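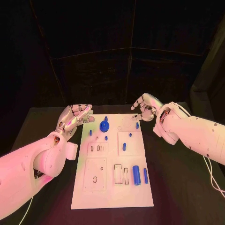
*Two robot hands over a white board with blue parts.*

# What is an appeal? (for kids!)

Say a judge decides something and you think the judge got it wrong. Are you stuck? Nope. You can appeal. Means you ask a higher court to check.

Pretend story. Brisa Becerra lives in a town called Ilcombe. She gets a ticket for riding her bike on the sidewalk. $90! She says there was no sign. Judge Munro says pay up.

So Brisa appeals. Now what?

- She fills out a form. There's a deadline, so no dawdling.
- Her lawyer, Wael Ashour, writes down what he thinks went wrong. 6 pages.
- New judges read it. Usually more then one judge, often three.

Do they start all over? Mostly no. No new witnesses, no new clues. They look at what the first judge did and ask, was the law used the right way?

Then they pick. They can say the first judge was right. They can change the answer. Or they can send it back, and the first court has to try agian.

Can you keep appealing forever? No! There's a top court. In the United States it's the Supreme Court, with nine judges called justices. It says no to most cases people send.

**Word box**
Appeal: asking a higher court to check
Overturn: to cancel a decision
Justice: a judge on a top court

Try it: what would you tell Brisa's judges? Write two sentences.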